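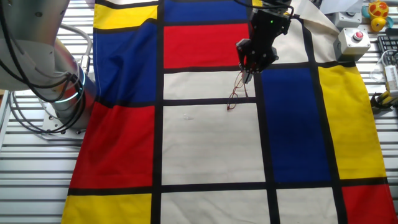
Washing printed cotton without losing the black

Printed cotton with heavy black lines next to pale panels is the worst case for home laundry. The black is usually the densest ink on the cloth and the first to shed. Whatever it sheds lands on the cream.

I ran the same wash on two cloths from the Novavix remnant bin, both cut from one bolt. One got a cold wash with liquid detergent, the other a warm wash with powder. Spin was 800 rpm for both. I dried them flat, out of the sun.

Results as of 14th June: the cold cloth shows no gray cast on the pale areas that I can find in daylight. The warm one has a faint halo along the dark lines, strongest at the fold where it sat against itself in the drum. Red held in both. I had expected the red to go first, so I washed a red scrap with a white handkerchief to check. The handkerchief came out clean.

Water matters too. Brisport water is hard, and the powder left a chalky feel that took a second rinse to clear. I have not repeated the test with softened water.

Shrinkage

I marked 50 cm on the lengthwise grain of each cloth before washing. The cold cloth lost 2 mm. The warm cloth lost more, but the mark had blurred by then and I don't trust the reading. Next time I will sew the marks in with thread.

Ironing

Iron from the back, slightly damp, medium heat. On the front, a hot iron puts a shine on solid black that does not wash out. Wrinkles near a hem usually mean the hem thread has shrunk at a different rate from the cloth. Steam helps a little. Unpicking the hem and sewing it again works better.

The Clullell fabric I bought in February is a looser weave and will get its own post once I have hemmed it.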